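ok so I finally canceled my Mivby box and I have thoughts. this is going to be a long one, get a drink

for anyone who missed the saga: Mivby is one of those clothing rental things. you pay every month, they mail you pieces, you wear them, you mail them back. I signed up in May when I had a wedding, a work trip and a reunion all stacked on top of each other and owned exactly one dress that still zipped

and look, the first box was GREAT. there was a rust colored linen jacket by a label called Amissah that I wore so many times people at work started calling it my jacket. it was not my jacket! I had to send it back and I was sad for a week

so then I did the thing they want you to do, which is look up the buyout price. $244. for a used jacket. with a tiny pull on the left cuff that was there when it showed up (I took a picture in case they tried to pin it on me)

I did not pay $244. I'd like to be clear about that. I thought about it for a whole evening with the tab open but I did not pay it

box two was where it started going sideways. they swap things if your pick is out of stock, fine, it says so in the terms. but I asked for a navy wrap dress and got a pair of pants from Brollance in a size I haven't been since college. they went back with the tags still on

customer service gave me a credit, took them 2 emails, no complaints. the woman was very nice. the credit could only be used on "premium picks" though, and premium picks cost more than the credit. you see where this is headed

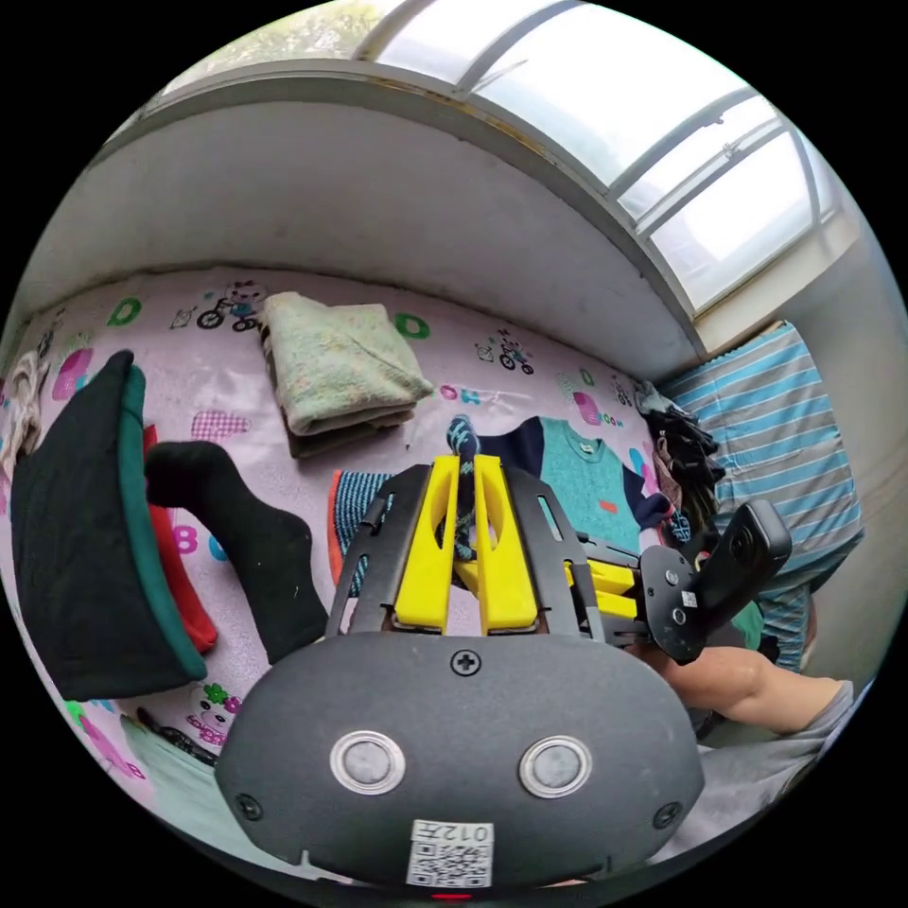
anyway the part that got me was adding it all up. I pulled my card statements one night and between the monthly fee, the shipping upgrade I forgot I clicked, and one late return, I'd spent $363. three hundred sixty-three dollars and I own nothing. not a sock

I know, I know, that's what renting is. I rent my apartment and I don't get mad that I can't take the kitchen with me. but there's something about seeing the total next to an empty hanger

my sister's argument is that I would've spent that much on clothes anyway and then never worn half of them. which, fair. my closet is a museum of things I bought at 11 pm. I still have a sequin blazer and I can't tell you what I thought my life was going to be

so the new plan is secondhand only until the end of the year. I've been using Nedinside, which is a resale app, kind of clunky, the search is terrible if you don't spell the brand exactly the way the seller did. you have to get creative. try the typo versions, that's where the deals are

tip for anybody starting out there: ask for measurements and don't trust the size on the listing. lay something you already own flat, measure it armpit to armpit, write that number in your phone, and compare. this has saved me from at least one very cute disaster of a coat

second tip: if a listing has been up more than 30 days, make an offer. people get tired of looking at it. I got a wool skirt for way under asking this way and the seller threw in a belt I didn't ask for – best belt I own now

third thing, less of a tip and more of a complaint, please stop writing "smoke free home" and then shipping me a sweater that smells like a campfire. I soaked that thing in vinegar and it's been living on the balcony. the balcony smells like salad now

and yes before you ask, I set an alert for the Amissah jacket. rust, linen, any size I can reasonably belt into submission. so far I've seen the green one and one in a sort of oatmeal. I don't want oatmeal. I had the rust one, I know what it's like

would I tell you to try Mivby? if you've got a bunch of events in one month, sure, do the one box and cancel the same day it arrives so you don't forget. for everyday stuff I don't think it works out unless you're way more organized than me about mailing things back

the cancel button is under account, then plan, then "manage my style journey" (I'm serious), then it asks you three times if you're sure. keep clicking

if any of you have the rust jacket and you're bored of it, my messages are open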